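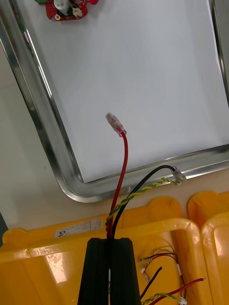 Dolores Quintanilla puts it this way: a standard is only a promise until a person on the floor can check it. Many of her students at first do not agree. They think that a robot cell is safe when it has passed its inspection. In this chapter we study why one inspection is not enough, and which rules must be kept every day.

Chapter 10 is divided into 2 parts. The first part treats the layout of the cell. Every part must have a fixed place, and a bin must hold one kind of part only. At Risholm this rule was added to the work instruction in February, after a review of mixed parts.
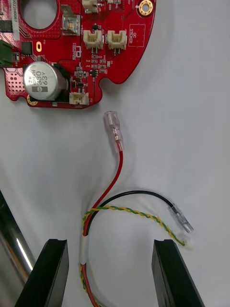

The second part treats the handling of wires. A gripper should hold a harness by the insulation and never by the terminal. The closing force must be written down for each harness type, and it must be checked again when the fingers are changed.

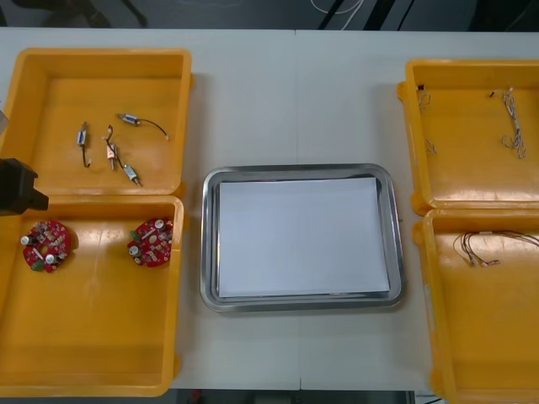 Figure 10.1. Work table with orange-yellow bins and a steel tray lined with paper.

Before you read further, write down the rules which apply in your own workplace.

Contact: Drakau Textbooks | Back to top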